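Entries for the Flodau Barramundi Classic closed in February with 131 teams on the board, the biggest field since the tournament began and 20 more than last year.

The event runs out of Kakgate Harbour over two days of fishing. Lines go in at 6 am on both mornings and every boat must be back inside the breakwater by 4 pm. Teams that come in late lose their catch for the day, and the radio log kept at the harbour office is final.

Tournament director Arash Talebi said the extra boats had meant changes to the start.

"We used to send everyone out together and it got pretty rough near the channel marker," Talebi said. "This year there are 2 starts, ten minutes apart, drawn at the skippers' briefing. Whoever goes second on the first morning goes first on the next, so it evens out."

The prize for the heaviest legal fish is $1000 cash plus the Vahidi Cup, which has been held by a Kakgate crew for the past three years. Separate prizes will go to the best junior angler, the best all-women team and the longest fish released. Lunus Marine has returned as major sponsor and will supply the scales, the weigh station marquee and a new outboard for the boat draw. Every registered team goes into the draw, whether or not it weighs a fish.

Tag and release points have been raised this season. A released barramundi is now worth double what it was under the old rules, provided it is photographed on the official measuring mat with the team's number card showing. Mats and cards are in the team bags. Teams are asked to wet the mat before the fish goes on it, and to keep fish out of the water for as short a time as they can.

"A lot of our regulars were letting their fish go anyway," Talebi said. "They asked for the points to reflect that and we agreed."

Team bags can be picked up from the clubhouse before the skippers' briefing. Each holds a printed rule book, a tide chart, meal tickets and a deck cloth.

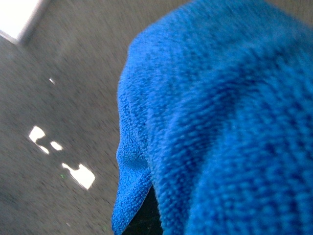

Blue microfibre cloth, close up.

Boat ramp parking is limited to vehicles with trailers. Spectators should use the oval on the town side and walk across the footbridge. The weigh station opens to the public at 2 pm each day, with food stalls on the foreshore until dark. Entry to the foreshore is free.

Presentations will be held on the clubhouse lawn after the final weigh-in. Team captains must be there in person to collect prizes.

Media wanting a place on the start boat should contact the Flodau Barramundi Classic office at Kakgate Harbour.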